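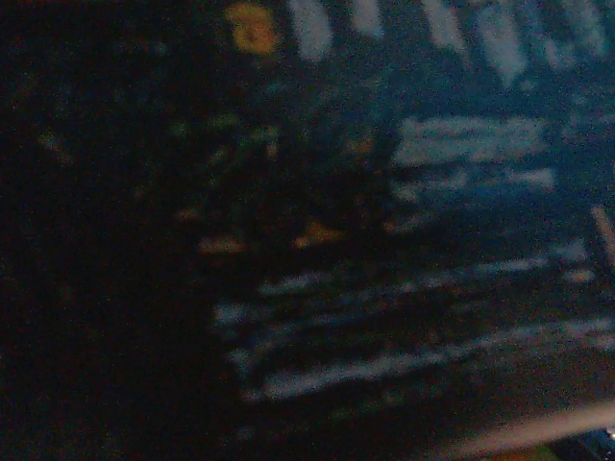 Das Zittern vor dem Griff

Dunkelblau, Korn, verwischte helle Striche. Mehr kriegt die Software manchmal nicht. Und daraus soll sie ableiten, wo der Greifer in der nächsten Zehntelsekunde hinmuss.

Youssra Radwan hat solche Bilder den ganzen Tag offen. Zweiter Monitor, links unten, kleines Fenster. Sie schreibt bei Plikum den Teil der Software, der zwischen Kamera und Bahnplanung sitzt. Offiziell heißt das Modul »Sichtgüte«. Im Team sagen alle nur »der Türsteher«.

»Die meisten Leute fragen, wie gut wir Objekte erkennen«, sagt sie. »Mich interessiert, wann wir es lassen sollten.«

Vier Leute, zwei Räume, ein Flur voller Kartons. Plikum baut keine Roboter. Plikum baut Software für Arme, die andere gebaut haben, und verkauft sie an Lagerbetreiber mit gemischter Ware. Schachteln, Beutel, Dosen, alles durcheinander. Die Kamera sitzt am Handgelenk und fährt mit. Guter Blickwinkel, kurz vor dem Griff sogar der beste. Nur bewegt sie sich eben ständig, und je näher sie rankommt, desto schneller rauscht alles durchs Bild.

Dazu das Licht. Zu wenig davon heißt lange Belichtung, lange Belichtung heißt Schlieren. Oder kurze Belichtung und Verstärkung hoch, dann rauscht es. Im schlechtesten Fall beides. Aus einem gedruckten Schriftzug werden Streifen, aus einer Kante ein Verlauf, und ein Klecks Gelborange kann alles sein.

Ein Netz, das auf saubere Bilder trainiert ist, sagt dazu trotzdem etwas. Das ist das Ärgerliche. Es sagt »Schachtel«, mit hoher Konfidenz, und setzt eine Lage im Raum dazu, auf den Millimeter. Der Planer glaubt das. Der Regler auch.

Drei Zahlen statt einer

Der Türsteher rechnet vor der Erkennung. Schärfe entlang der Bewegungsrichtung, Rauschanteil in den dunklen Flächen, dazu die Gelenkgeschwindigkeiten aus der Steuerung. Aus den Encodern weiß man ja, wie schnell sich die Kamera gedreht hat, während der Verschluss offen war. Also lässt sich vorhersagen, wie lang die Streifen sein müssten. Passt die Vorhersage zum Bild, ist es Eigenbewegung. Passt sie nicht, bewegt sich etwas anderes. Oder die Uhren laufen auseinander.

Die Uhren. Damit hat Hicham Naciri den halben Juni verbracht. Kamera und Armsteuerung stempeln ihre Daten getrennt, und zwischen beiden lagen 18 Millisekunden. Nicht immer. Mal ja, mal nein, je nachdem, welcher Prozess zuerst hochkam. Im Stillstand merkt man davon nichts. Bei voller Fahrt liegt das Objekt dann schlicht woanders, als der Planer denkt.

»Ich hab drei Wochen an der Kalibrierung gedreht«, sagt Naciri. »Die Kalibrierung war in Ordnung.« Er klingt immer noch beleidigt.

Gefunden hat er es mit einem Skript von kaum einer Bildschirmseite: Arm hin und her schwenken, optischen Fluss gegen Gelenkdaten legen, Versatz ablesen. Läuft heute bei jedem Start automatisch mit. Steht der Versatz nicht still, fährt die Zelle nicht los. Die Kunden fanden das am Anfang nicht lustig.

Langsamer werden, aber wann

Was tun mit einem schlechten Bild? Wegwerfen ist leicht gesagt. Wer alles Unscharfe wegwirft, fährt auf den letzten Zentimetern blind. Die erste Version hat genau das gemacht, und der Arm blieb vor der Ware stehen wie ein Hund vor der Glastür. Ruck, Stopp, Ruck. Ein Testlauf bei Rätsep, einem Lager für Haushaltswaren, wurde nach einem Vormittag abgebrochen.

Jetzt wird gewichtet. Ein gutes Bild zieht die Schätzung kräftig in seine Richtung, ein schlechtes nur ein bisschen, dazwischen trägt das Bewegungsmodell. Wächst die Unsicherheit über eine Schwelle, nimmt der Planer Tempo raus, so dass das nächste Bild eine Chance hat. Kein Halt. Nur ein kurzes Luftholen. Auf dem Plot sieht die Geschwindigkeit aus wie eine flache Delle, kurz vor dem Ziel.

Fadwa Bennani hat die Schwelle eingestellt, und zwar von Hand. Sie gibt das ungern zu. 700 aufgezeichnete Anfahrten, nachts durch den Simulator geschickt, mit immer anderen Werten. Morgens um sechs lag die Tabelle im Postfach. Dann Kaffee, dann die Ausreißer einzeln ansehen, Bild für Bild. »Irgendwann erkennst du einen Barcode am Schmierstreifen«, sagt sie. »Das ist keine Fähigkeit, mit der man angeben kann.«

Ob man das nicht lernen lassen könne? Könnte man. Sie haben es versucht. Die gelernte Schwelle war im Mittel besser und in den seltenen Fällen unerklärlich. Bennani wollte einen Wert, den sie einem Inbetriebnehmer am Telefon durchgeben kann. Der steht jetzt in einer Konfigurationsdatei, mit Kommentar daneben. Der Kommentar ist länger als die Datei.

Das Werkzeug, das keiner bestellt hat

Am meisten genutzt wird im Haus etwas anderes. Rukenby, ein Abspielprogramm. Oben das Kamerabild, unten die Kurven: Geschwindigkeit, Unsicherheit, Gewicht des aktuellen Bildes. Man schiebt den Regler, alles läuft synchron mit. Klingt banal. Vorher hat jeder seine eigenen Logs in eigenen Fenstern gehabt und man redete aneinander vorbei.

Geschrieben hat es Marwa Benjelloun, eigentlich für sich. Die Oberfläche ist häßlich, der Export stürzt bei langen Aufnahmen ab, und die Farben der Kurven wechseln nach jedem Neuladen. Egal. Wer einen Fehler meldet, schickt inzwischen eine Rukenby-Datei mit Zeitmarke. Ohne Zeitmarke keine Antwort.

Benjelloun spult auch gern rückwärts. Schlechtes Bild suchen, dann zurück bis zu dem Moment, wo die Kurve noch ruhig lag. Dort sitzt meistens der Grund. Eine Bahn, die zu knapp um ein Hindernis führt. Ein Handgelenk, das kurz vor einer Singularität wild dreht. Die Wahrnehmung kriegt die Schuld, dabei hat der Planer die Kamera herumgerissen. Deshalb kennt der Planer jetzt auch Kosten für Kameradrehung. Er nimmt lieber den etwas längeren Weg, wenn das Bild dabei stehen bleibt. Rund 60 Millisekunden kostet das pro Anfahrt. Die Diskussion darüber hat länger gedauert.

Offen bleibt genug. Glänzende Folie etwa, da wandert der Reflex mit der Kamera, und die Flussrechnung hält ihn für ein eigenes Objekt. Settimio Martinelli, der beim Integrator Claltmont die Anlagen in Betrieb nimmt, führt darüber eine Liste. Sie steht bei Eintrag 51. Manche sind erledigt, manche bekommen nur ein Fragezeichen, und einer besteht aus dem Satz »nur abends«.

Radwan hat sich den vorgenommen. Sie vermutet die Belichtungsautomatik. Naciri tippt auf die Uhren.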